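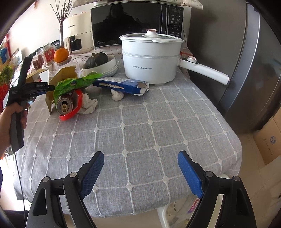 *Attachment 1: the table at the start, with the steamer pot and microwave at the back and the recycling pile at the left.*

**Ticket 244 - Steamer pot keeps switching off mid-cook**
Status: solved
Room: shared kitchen, Dollurwood

**Problem as reported**

The white Royalstar pot cuts out partway through steaming when the upper tier is on. It runs fine as a plain pot. I want it working for the kabocha squash, so I'm pretty motivated on this one!

**What I checked first**

- Lid sits flat on the steamer tier, no rocking.
- Tier sits flat on the pot.
- Microwave off and unplugged, in case the two were fighting over the same outlet. Same result, cut out after 9 minutes.
- Different outlet, by the door. Same again.

**Log, 2:45 p.m.**

Cleared the table before doing anything with hot water. The can went in the metals bin, cardboard and the blue box got flattened for paper, and the green wrapper, the tissue and the little tied bag went in the trash. Put the red lid in the sink until somebody claims it. The squash stays in its bowl for now, and the mandarin can go back on its jar when we're done (I like it there).

Shook out the gray tablecloth too. It had crumbs in it, and it looks so much better now - I'd forgotten how nice the little white flowers are.

**Log, 3:30 p.m.**

Found something! I had been filling the pot with only a cup of water, going by the old note on the Karagiannis recipe card. On high that boils off fast, and then the dry-out protection trips. Filled it to well above the first line this time and set it to medium. Ran the full 45 minutes with the tier on and it never clicked off once.

**Log, 4:40 p.m.**

Second run with squash, cut in thick wedges, skin on. Checked the water halfway and topped it up from the kettle. It was done in about 25 minutes and it's delicious, sweet all the way through. Two wedges are in the fridge on the Lorel plate if anyone wants to try.

**Fix**

1. Fill past the first line before putting the tier on.
2. Medium for steaming, high only for soup.
3. Top up with hot water on anything longer than half an hour.

**Still open**

The handle gets in the way when the microwave door swings out. I've been turning the pot so it points at the wall. The Kerine shelf might take the microwave if we measure it - will start a separate ticket for that.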